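Cindham's mending night is back, and I am way too excited about it

If you walked past the old Fernero shop on Wednesday evening and wondered why the lights were on, that was us! The Cindham mending night has started up again after a long summer off, and I went along with a bag of sad clothes and a thermos of tea.

I figured it would be me and a couple of regulars. By seven the place was so full that I ended up sitting on an upturned crate by the door, sewing a button onto my husband's coat with somebody's elbow in my ear (sorry to whoever got my elbow back). There are 20 chairs and every one of them was taken.

Yuzhen Lu runs the evening, and she's changed a few things this fall. The first 90 minutes are for hand sewing only, and after that the machines come out. She told me she got tired of shouting over them while teaching people to thread a needle. Fair enough — I could hear every word she said this time, including the ones about my knots.

The big news is money. The spring raffle and the bake sale brought in $3,771, and most of it is going toward rent on the shop through next summer. What's left will buy thread, needles and a decent steam iron, and if you ever used the old iron you'll know why people clapped.

Massawe, the fabric store on Prumen Street, is also giving us its remnants for the year. I came home with a piece of gray wool I have no plan for at all, plus enough blue cotton for two pillowcases. Twill went fast, which makes sense when half the room is patching work pants.
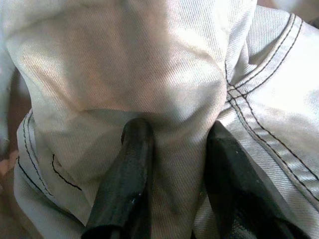 Pale twill, with the slanted weave showing in the folds.

Mending night runs every Wednesday from 6:30, and it costs $2 at the door, tea included. Kids are welcome if they bring a grown-up. Yuzhen is planning a zipper class for November with room for 20 people, and the sign-up sheet is on the counter next to the button jars. I've already put my name down, so there are 19 spots left.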